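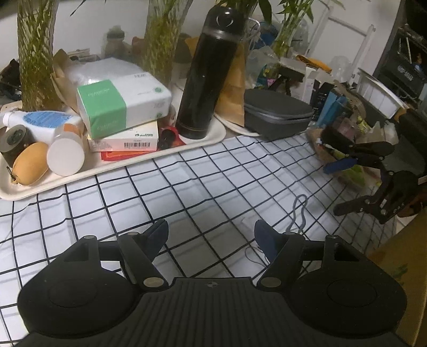 Clulow Tidy List – Digest, Issue 34

**Subject:** Re: Where does all the small stuff go?
**Date:** 8 July 2022

Hi all,

I've been meaning to answer this one since the last issue and kept putting it off, mostly because I was in the middle of the very same mess myself. Quoting the bit I'm replying to:

> I've cleared the hall closet and both bathroom shelves and now I have a dining table covered in little bottles, tissues, half-used packets and cords. None of it belongs together. I bought a drawer insert with 17 compartments and it's worse than before, I can't find a thing and half the bottles won't fit. Does anyone use plain trays? And what do you do about cords? I don't want to spend a fortune. I'd also like my table back by the weekend.

Yes! Plain trays, all the way. I gave up on compartments in March. The insert I had was a Skollby and it was nicely made, I'll say that for it, but every slot was sized for something I don't own. Tall bottles stuck up and stopped the drawer from closing, and the tissues had to be folded practically in half to go in. I passed it on to my sister, who keeps buttons in it and loves it.

My tray is the long cream one at the top of this message, the kind with rounded corners and a rim all the way around. The rim matters more than I expected. I lay bottles on their sides now (the white one with the blue label is always on its side, it's too tall for my shelf any other way) and with a flat board they'd be off across the table every time I bumped it. Rounded corners wipe clean too, which you'll appreciate the first time a bottle leaks on you.

How I load it, for what it's worth:

- Bottles and anything round go down at one end, lying flat.
- Cartons go in the middle, since they give you a level spot to stack on.
- Thin packets slide underneath the carton, with an edge poking out so I remember I have them.
- Tissues go on top of everything. Always on top! If I'm reaching for a tissue I am not in the mood to dig.

I know stacking is frowned on by some of you, and I did read the whole thread about it. I just don't have the room to lay everything out side by side, and a pile three or four things high is fine if the top one is what you use most.

About the cords – I keep them out of the tray completely. I tried coiling them up and tucking them in beside the bottles and every time I picked up a bottle, a cord came with it. Now they stay on the table next to the tray while I'm sorting, and when I'm done they go in a cloth bag on the back of the closet door. Loose string goes in the same bag. It isn't pretty in there but I can feel around and find what I want.

A word about the table, too. Put a cloth down first. I use my white one with the black grid lines, creases and all (I'm not ironing it for a pile of tissues), and anything little and dark shows up on it right away. I used to sort on the bare wood and I was forever losing clips and caps. The squares come in handy as well when I want to see whether a tray will fit the shelf, though you do have to pull the cloth straight or you'll fool yourself. Ask me how I know.

On price, please don't go overboard. The Nallelix catalog has a matching set with lids and labels that looks gorgeous and would have eaten my whole budget for the year. My one tray came off the seconds shelf at Yimer, and I've been happy with it. They usually have a stack near the back, past the lampshades. Check that it sits flat before you pay – the first one I picked up rocked like a boat.

What I haven't solved is the half-used stuff. I have packets I can't bring myself to throw out and won't ever finish. At the moment I check dates whenever I reload the tray, toss what's expired, and put the rest back feeling slightly guilty. If someone has a better system I'd love to hear it, especially for cartons where the date is printed on the flap you tore off.

Also, does anybody know if the cream ones yellow over time? Mine lives on a shelf that gets the afternoon sun and I'm wondering if I should move it now or just let it be. I'd be sorry to see it go the color of old piano keys.

Good luck with your table, and let us know how you get on!

– from the far end of Clulow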